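Clarkness Teleoperation Study
Progress report to the Dostgate Fund, second reporting period
Submitted 2025-12-23

1. Status

Remote demonstration work in simulation is on schedule. The agreed target for this period was 500 accepted demonstrations. The data store now holds 590, drawn from 2474 recorded attempts. Attempts are rejected when the operator aborts, when the held object passes through another surface, or when the control link drops.

2. Demonstration setup

The operator drives both arms of the simulated robot by remote control and sees the room through the robot's own views. Arm motion follows the hand controllers directly. Gripper closing is on the trigger, with a fixed force limit. The current task group covers handling a laptop in a furnished room with a long table. Room layouts come from the Gittins scene set and were not modified.
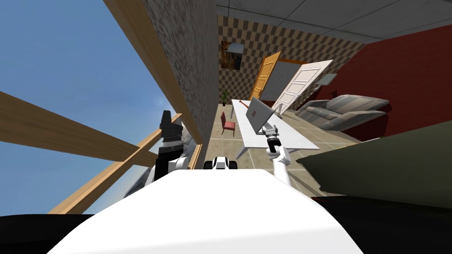

Figure 1. Simulated room, robot upper-body view. The right gripper is holding the open laptop; the left arm is upright.

Rejected attempts were reviewed in August. The largest single cause was poor grip on thin objects, where a small wrist error at closing becomes a large tilt of the object. Operators now receive a second view from the wrist and are asked to align the fingers before pulling the trigger. The acceptance rate has gone up since the change, but the logs before and after cover different task mixes and a direct comparison is not given in this report.
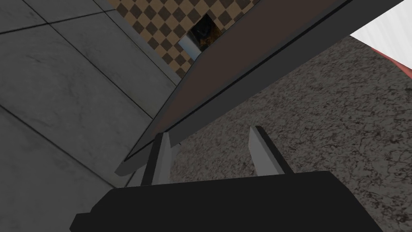 Figure 2. Close view of a gripper with the fingers open and nothing held. Speckled surface visible between the fingers.

3. Open issues

Control delay on the Bruvach link reached 53 ms during long sessions. Operators slow down to compensate, and the recorded paths contain pauses that the policy then copies. A filter that trims pauses is in test. It sometimes removes the short stop before a grasp, which must be kept.

4. Next period

Finish the pause filter and rerun training on the full accepted set. Add two-handed passing of an object between grippers. No change to the budget is requested.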